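Womallow sets aside money for kitchen robots through 2031

Nov 10, 2021

Womallow, the home-help company out in Tiltport, has settled on its equipment plan for the coming years, and after a good long November meeting (with plenty of coffee, I'm told) the money is finally going where many of the staff hoped it would, into machines that can lend a hand in people's kitchens.

The plan calls for 13 two-armed robots from Skakside, bought a few at a time through 2031. Each one gets $2000 a year for repairs and spare parts, plus another $1000 for grippers, which wear out faster than anybody would like.
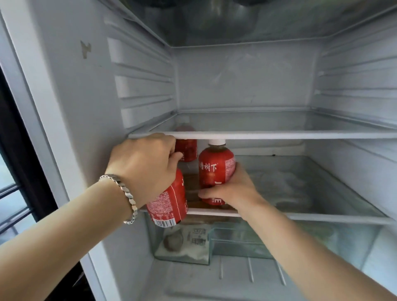
Rigoberto Medrano, who put the budget together, was happy to talk about it for as long as we cared to listen. He says the refrigerator is the job he keeps coming back to when he talks with sellers. "Bottles, shelves, a drawer underneath, and you need one hand to steady things while the other one does the placing," he told us. "If a machine can manage that kindly and without a mess, I'll sign for it!"

A second bid, from Esquivel, came in lower but left out training for the staff, and Medrano wanted that included from the start. The first two robots are due in spring, and the company will look over the repair bills before ordering any more.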